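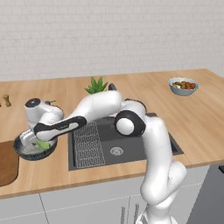 Unit 4: The worktop and the sink

Reading before class: the Skommont House inventory of 1762, kitchen and scullery pages only. Copies are in the course folder.

Cooking and washing were kept apart in large houses. At Skommont the kitchen had a long table and the hearth, and the scullery next door had the stone sink. Water was carried in. The inventory lists more than 200 items in the two rooms, most of them pans and dishes, and gives no fixed work surface at all. Food was prepared on the table.

Small houses had one room for everything. A bowl on the table did the job of a sink and was emptied outside.

Piped water changed the plan. Once the sink had a tap and a drain it had to stay where the pipes were, usually on an outside wall. Tables were pushed up beside it, then replaced by boards fixed to the wall. The Kereama terraces show both stages, sometimes in neighbouring houses.
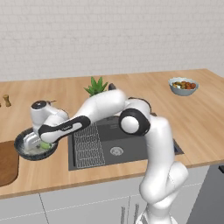 Figure 2. Light wooden worktop with sink; round pan at the left.

Terms to know
Scullery: room for washing up and rough work
Draining board: sloped surface beside a sink
Run: a length of worktop without a break

For the seminar
Bring a sketch plan of a kitchen you know well. Mark the sink, the cooker and the longest run. Measure the run if you can. We will compare the plans with the Kereama drawings, so use the same scale as the handout from Unit 2.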